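Lumbantobing Home
23/04/2013
This week our account is given over to the care of household bowls, baskets and the produce kept in them. Posts will appear below in order. Followers are welcome to share them with their own households.

Lumbantobing Home
Our public desk received 1179 messages on kitchen storage in February. A large share of them concerned fruit on the counter: where it should sit, what it should sit in, and how often the container should be cleaned. This thread addresses those points.

Lumbantobing Home
We begin with the bowl. A glazed ceramic bowl is suitable for a small quantity of fruit that will be eaten within 2 or 3 days. It wipes clean and does not take up odors. Its weakness is that air does not pass through the sides, and fruit at the bottom ripens faster than fruit at the top.

Lumbantobing Home
A tray under the bowl is recommended. It protects the counter from scratches caused by an unglazed foot ring, and it allows the bowl to be moved when the surface is wiped down. Choose a flat tray with enough room for the bowl to sit well inside the edge.

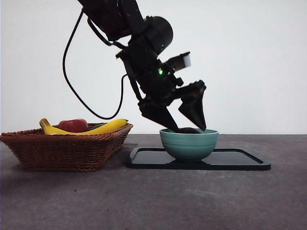
Lumbantobing Home
Bowls should be washed between fillings in warm water with a mild soap and dried completely before use. Please do not place new fruit on top of old fruit. Remove what is left, wash the bowl, and return the older pieces last so that they are taken first.

Lumbantobing Home
Several readers asked about hairline cracks in the glaze. A bowl with fine cracks on the inside may remain in use for whole fruit with a peel. It should not be used for cut fruit, salads or anything with liquid.

Lumbantobing Home
We turn now to baskets. The Indura guide to woven goods, which we distribute at our front desk, advises that a wicker basket be brushed with a dry, soft brush before any water is used. Dust collects between the strands and becomes difficult to remove once wet.

Lumbantobing Home
If washing is required, use a damp cloth and work along the direction of the weave. Do not soak the basket. Set it to dry in moving air, away from heaters and direct sun. Allow 14 hours before refilling it. A thick braided rim holds moisture longer than the sides and should be checked by hand.

Lumbantobing Home
Correction to the post above: the 14 hours applies to baskets cleaned with a damp cloth. A basket that has been rinsed under a faucet will need longer. We thank the reader in Rurna who wrote to point this out.

Lumbantobing Home
On display produce. Many households, classrooms and waiting rooms keep artificial fruit and vegetables in a basket year round. These pieces gather a film of dust and kitchen grease and should be included in the regular cleaning. Wipe each one separately and dry it before it goes back.
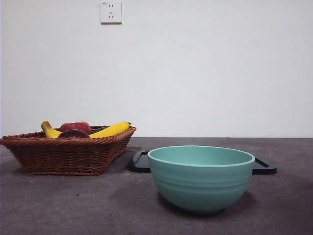 Lumbantobing Home
Question received: May real fruit and artificial fruit be kept in the same basket?
Our reply: We advise keeping them apart. Real fruit can leak or spoil against the artificial pieces and stain them, and a soft spot is easily missed in a mixed basket. If space permits only one container, store the display pieces in a closed box while fresh fruit is in use.

Lumbantobing Home
On liners. A washable cotton cloth in the base of a basket will catch crumbs, stems and loose skins. Paper is acceptable for a short period but should be replaced as soon as it feels damp. Plastic liners are discouraged, as they hold moisture against the weave.

Lumbantobing Home
On placement. Keep fruit away from the stove and out of direct sun. Bananas should be kept at a distance from other fruit if slow ripening is desired. Onions and potatoes should each have a separate container in a cool, dark cupboard.

Lumbantobing Home
On moving a full basket. Lift it from underneath with both hands. Lifting by the rim alone will loosen the braid over time, and a loosened braid is seldom worth the cost of repair.

Lumbantobing Home
The printed care sheet, prepared with Drimemex, is available at our front desk and at the Rurna branch. It consists of 2 pages and may be copied without permission for home or classroom use.

Lumbantobing Home
Questions on bowls and baskets may be sent to this account until the end of the week. The next thread will cover cutting boards, including the oiling of wood and the removal of onion odor.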